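Home | About | Programs | Locations | Newsroom | Give | Contact

Asante Youth Centers Open Renovated Teen Wing at Flokdale Site

December 25, 2021
By the Asante Youth Centers Communications Office

FLOKDALE – Asante Youth Centers has opened a renovated teen wing at its Flokdale site, completing the largest building project the organization has carried out since the site first welcomed members. The wing adds four activity rooms, a study hall and a separate entrance for members in grades seven through twelve.

The opening was marked with an evening reception for donors, families, school partners and former members. Guests toured the new rooms, heard remarks from the organization's leadership and watched a short program of music prepared by teen members. Dinner was served in the gymnasium.

The Flokdale site currently serves 227 registered teens, many of whom arrive directly from school and stay until early evening. Before the renovation, teens shared most of the building with younger members, and homework help was held in a hallway alcove next to the gymnasium. The study hall now provides a quiet place to work, with its own check-in desk and extended hours during exam periods.

Construction was made possible by a lead gift from the Junari Family Fund, along with contributions from local businesses and individual donors. The fund has supported Asante Youth Centers for five years and previously paid for the replacement of the site's two activity buses. In recognition of the gift, the study hall has been named the Junari Room.
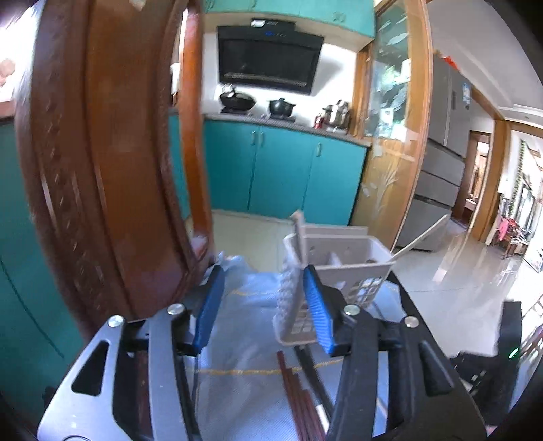 A light-colored basket on a cloth-covered table.

Programs in the new wing will include tutoring, career exploration, art, cooking and a leadership course in which older teens plan and carry out service projects in the Flokdale area. The cooking program will use a kitchen that was enlarged as part of the renovation. Registration for the spring session opens in March, and current members will be given first choice of classes.

The organization will also bring its Olance Scholars program to the site. Olance Scholars pairs high school juniors and seniors with adult mentors who assist them with college, trade school and financial aid applications. Students remain in the program through their first year after graduation. The program has until now been available only at the organization's central office, a bus ride of nearly an hour for many Flokdale families.

Annual membership fees will not change as a result of the renovation. Fee assistance remains available to any family that requests it, and applications may be picked up at the front desk or mailed on request. Teens who wish to visit before joining may attend one afternoon session with a signed permission form.

Work on the outdoor courts behind the building will continue through the spring. During that time, families are asked to use the north parking lot for drop-off and pickup.

About Asante Youth Centers

Asante Youth Centers is a nonprofit organization offering after-school and summer programs for children and teens. It is funded by individual gifts, foundation grants and membership fees. Tours of the Flokdale site may be arranged through the front office during regular hours.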